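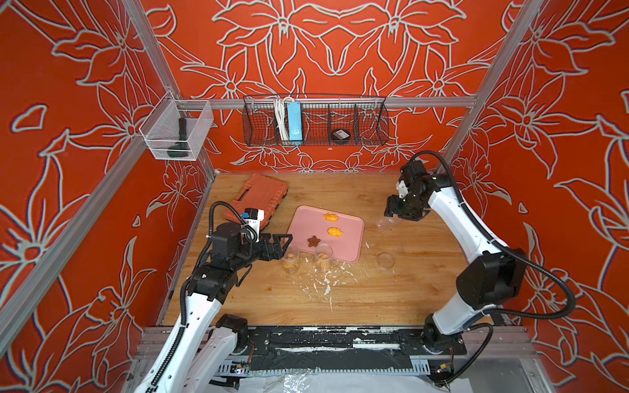 Toolbox, pink tray, and the wire baskets on the wall.

Questions I get about the Vellthorpe phone policy

I started writing about the Vellthorpe school district when they suspended my neighbor's kid for having a phone in his coat. The coat was in his locker. My inbox has been busy ever since, so I'm putting the usual answers on one page.

What does the policy say?
Phones have to be off and in a locked pouch from first bell to last bell. Fine by me, mostly! The part I can't stand is page 238 of the student handbook (yes, 238, bring a snack), where "possession" covers any device "on or near the student's person or belongings." Near! My toaster is near my belongings.

Can my child really be suspended the first time?
Yes. The first offense is "up to" one day out of school, and the principal decides. Some kids get a warning and some get sent home, and I haven't found anything in writing that explains who gets which.

Do they have to give the phone back?
They do, but they can hold it for 72 hours, and a parent has to come pick it up. If you work days, call the front office before 8 a.m. and ask for late pickup. They'll grumble, then they'll say yes.

What if my kid uses a phone for a medical device?
Get a note from the doctor and ask for the exemption form by name. It's called the Health Device Waiver and it isn't on the website. Keep a copy, and put another one in the backpack.

How do I appeal?
In writing, to the principal first and then to the district office. Keep it short and stick to what happened. I've read some that ran on for pages about the Founding Fathers (I wrote one of those) and they go nowhere.

Does anybody else care about this?
Lots of people. The petition had 690 signatures last I looked, and 40 parents showed up at the November board meeting, which usually draws me and a guy waiting for his ride.

Are you against all phone rules?
No! I don't want kids watching videos in algebra any more than you do. I want a rule a normal person can read, and a punishment that fits.

Why do you sign your posts Lurker?
I read the parents' forum for years before I ever typed a word, and the name stuck.

Can I reprint your stuff?
Sure, just link back and don't change the headline. If you've got a suspension letter from this year, please send it, with your kid's name blacked out. I'm still missing any from the middle school.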